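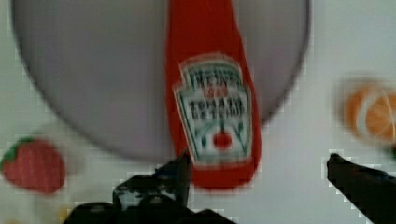 Patience at the Table

By the second week of April, the team at Drirarik had recorded 117 short runs of the same job. An operator sits with a pair of handles, moves the robot arm through the task one time, resets the objects and starts again. Two runs were thrown out, so 115 went into the training set.

The project is called Voker. Its goal is modest: an arm that can clear and set a small table after seeing people do it many times. Nobody writes rules for where the fingers must go. The learning system gets the camera pictures and the movements of the operator, and it must find the connection by itself.

This makes the operators very important. If they always place the plate in the same corner, the system learns the corner and not the plate. So at Drirarik the objects are moved before each run, and the order of the work is changed also. A ketchup bottle can lie across the plate in one run and stand far from it in the next.

The camera at the wrist moves together with the arm, and many of its pictures are blurred. The team keeps them. When the robot works alone it will see the same blur, and it should know it already.

A session lasts 10 runs, then the operator takes a break -- tired hands make hesitant movements, and the system copies hesitation very well. Ansari, the partner lab, tried longer sessions and went back to seven runs.

The next task for Voker is cups.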